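Unetti 机上記録セット README
4月
文:Joelle Haddad

これは、共有の作業机の上に何が置かれ、どう散らかっていくかを書きとめた記録集、Unettiの説明書きです。写真と、写真ごとの短いメモ、それに机の使用状況を書いた表が入っています。使う前に読んでください。特に「机の上の物の量から仕事の効率がわかる」と考えている人は、先に「言えないこと」の節へ進んでもらったほうが早いと思います。

## 経緯

発端は社内の整頓運動でした。Umauという名前の手引きが配られ、机の上に出しておく物を減らせば探し物の時間が縮む、と書いてありました。どのくらい縮むのか、誰の机で測ったのか、手引きには載っていません。問い合わせても、出どころのはっきりしない表が一枚送られてきただけでした。

それなら自分たちの机を見てみようということで始めたのがこの記録です。運動に賛成する資料でも反対する資料でもありません。私自身は整頓の効用をかなり疑っていますが、メモを書くときには持ち込まないようにしました。うまくできたかどうかは読む人が判断してください。

## 中身

- photos/ 机の写真。900枚
- notes/ 写真ごとのメモ。一枚につき一つのテキストファイル
- desks.csv 机の記号、部屋、写った時間帯(午前か午後か)
- terms.txt 物の呼び方の一覧

部屋は4つ、いずれも普段から複数の人が出入りする作業部屋です。机の記号は部屋の記号に番号を足したもので、席替えがあっても付け替えていません。つまり同じ記号でも、使っている人は途中で変わっている可能性があります。人の単位で集計したい人には向きません。

## メモの書き方

メモには、見えている物の名前と、だいたいの置き場所だけを書きます。「邪魔そう」「使いかけ」「片付け途中」といった言葉は禁止にしました。最初の版ではこれがかなり混ざっていて、書いた人に理由を聞いても「なんとなく」という答えしか返ってこなかったからです。一枚の写真から片付けの途中かどうかがわかるはずはなく、物を出している最中かもしれません。

いちばん揉めたのは配線の扱いです。電源タップ、アダプター、そこから延びるコードを一つの物と見るか、別々に書くか。Gillespie Lindsayは、つながっている物はまとめて「電源まわり」でよいと主張しました。私は反対でした。絡まったコードの中で、どれがどれにつながっているかを写真だけで言い切れる場面は少ないのです。現在の版では、端まで追えるコードだけを相手の機器と組にし、追えないものは「黒いケーブル、行き先不明」のように書いています。
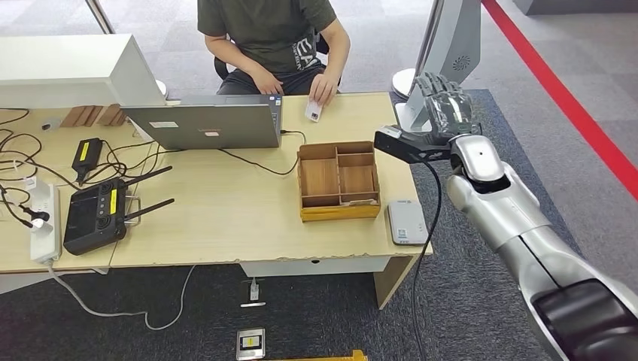 次に揉めたのは「机の上」の範囲です。天板からはみ出して垂れたケーブルは机の上の物なのか。台が別のところに立っているモニターはどうか。結局、一部でも天板に載っていれば机の上、載っていなければ周辺、とだけ決めました。境目の判定は書き手によってぶれます。二人の書き手に同じ写真を渡し、食い違った箇所はnotesの中に両方の書き方を残してあります。多数決はしていません。二人では多数決になりませんし、三人に増やしたところで正しくなる保証もありません。

手に持たれている物は「手元」という別の欄に入れます。小さい物は電話なのかリモコンなのか決められないことが多く、その場合は「手持ちの小物」までで止めてください。持ち主は書きません。机の前に座っている人の物だとは限らないからです。

ノートパソコンは、画面がこちらを向いていなければ背面の見た目だけを書きます。何の作業をしているかの推測は不要です。貼られたシールは、色と大まかな位置がわかれば十分で、文字が読めないものを読もうとしないこと。以前、かすれた文字を想像で補ったメモが60件以上見つかり、すべて書き直しました。

## 呼び方について

terms.txtは、Melisという古い備品一覧の呼び方を下敷きにしています。そのせいで偏りがあります。電気製品の語はやたらに細かく、木の部品や文具の語は粗いままです。木のブロックも板も、備品一覧では「木材(小)」の一語でした。今の版では「木片」に直しましたが、用途がわかる名前にはなっていません。用途がわからないのだから仕方がない、というのが私の立場で、Lindsayはいまも不満そうです。

アンテナの付いた手持ちの操作器は「操作器」、付いていないものは「リモコン」としています。この区別に深い意味はありません。無線かどうかを判定したものではないので、そのように読まないでください。

## 言えないこと

まず、散らかりの度合いは言えません。点数を付ける案はありました。Mimellという採点表を試しに当ててみたところ、物の数が多い机ほど点が悪くなるだけで、数を数え直しているのと同じことでした。しかもコードを一本ずつ数えるか、束で数えるかによって順位が入れ替わります。点数の列は削除してあります。復活させてほしいという要望が来ていますが、応じる予定はありません。

次に、仕事のはかどり具合も言えません。物が多い机で手早く働く人もいれば、何も出ていない机で半日探し物をしている人もいるでしょう。どちらが多いのか、この記録には手がかりがありません。

時間の変化も、ほとんど言えません。撮った間隔がそろっておらず、午前の写真が多い部屋と午後の写真が多い部屋があります。「夕方になると散らかる」というグラフを作った人がいましたが、部屋の違いを見ているだけの疑いが強いです。

最後に、ケーブルの多さを危険と結びつけるのもやめてください。電源タップの容量も、つながった機器の消費電力も記録していません。安全の点検には点検用の表を使うべきで、写真で代わりが務まるとは思えません。

## 使ってもよさそうな用途

物の呼び方がどのくらい人によって違うかを調べるには、まあまあ役に立つと思います。食い違いをそのまま残してあるのはこの用途のためです。机の天板の広さと電源の位置を決める際に、どんな物が並びうるかを眺める資料にもなるでしょう。眺める以上のことに使うなら、別に測ってください。

## 既知の不具合

- desks.csvの時間帯が空欄の行があります。後から埋めるつもりはありません。覚えている人の記憶で埋めると、いかにもそれらしい誤りになります。
- 古いメモに「モニター」と「画面」が混在しています。背面しか見えないものは「モニター」に統一する作業の途中です。
- 白い電源タップが「延長コード」と書かれたメモが残っています。見つけたら知らせてください。

## 修正の送り方

メモの誤りは、写真の番号と直したい語を添えて、Lindsayか私まで。写真を見て確かめられる内容だけを受け付けます。「ここには普段これが置いてある」という指摘はありがたいのですが、その写真に見えていなければ反映しません。

次の版では周辺の欄を見直します。床に立っている物と、机の脚に固定された物を分けるかどうか、まだ決めていません。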